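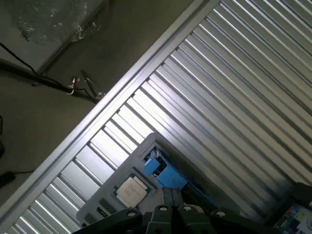
Vilja Kiiskinen asked after our last report whether the processors could not simply stay in their old boards until a school wants them, as this would save us one whole step of the work. We discussed it on Thursday and our answer is no, at least for the boards from Omitz. Many of them have damaged capacitors, and we cannot store so many boards in one room.

## Work in February

We received 293 office computers from the Cunadov building. All are now opened and the parts are separated. From these we have taken out 147 desktop processors, cleaned the old paste from them and written them in the list. The other machines are waiting, mostly because their coolers are fixed with a screw for which we had no correct key. Yolotzin Palacios has ordered the key from Pichler.

The grey fixture plate is in use at the bench. The processor sits in a recess with the metal cover up, and so it is not necessary to hold it by the edges of the green board during the work. Before, we used a piece of foam, and it was too soft. Balthasar Grabner would like a second plate for the older, larger type. I support this wish, but it is not in the budget and I will write to you separately.

## Problems

- The marking on some covers is very weak after cleaning. We now read the type before the paste is removed.
- 11 processors have bent pins. Leopold Zürcher could make four of them straight again. The rest will go to recycling.
- The light at the bench is not good enough in the afternoon. A lamp has been promised by the house.

## Money

We have spent 3,477 euros until now, the transport from Cunadov included. The cost for antistatic bags was higher than planned, and for thermal paste it was lower.

## Next steps

In March we will build the first 66 computers for Corasside. Sutrisno Mangundap is preparing the test programme and needs one more week for it. I would be thankful if you could confirm the delivery address before we start to pack.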